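# The Robot Will Get to Your Dishes Later

By the staff of Skinau, May 18, 2025
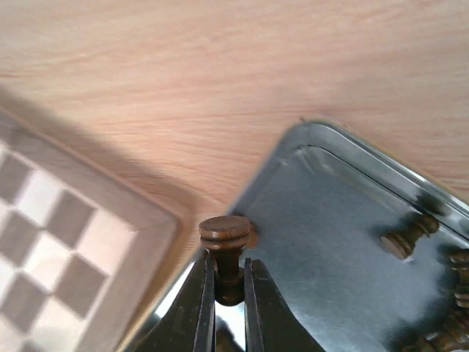 *One chess piece in the grip, more in the metal tray.*

Ciriler has been promising a home helper since February. I spent a day at its Otodville shop, where the chore on offer was tidying up a chess set. The company says its arm finished 90 of 142 pickups without a person stepping in. A bored child would do better, and wouldn't need 14 engineers down the hall.

Chess pieces are kind to a machine, too. They're stiff and they hold their shape. Try a wet sock, or a drawer that sticks. When I asked about laundry, I was told it was "on the map."

Guerreiro, a rival selling to small factories, at least keeps its claims modest: sorting parts, one shift, 2 bin sizes. I'd believe that before I'd believe the kitchen video. Ciriler hasn't set a price.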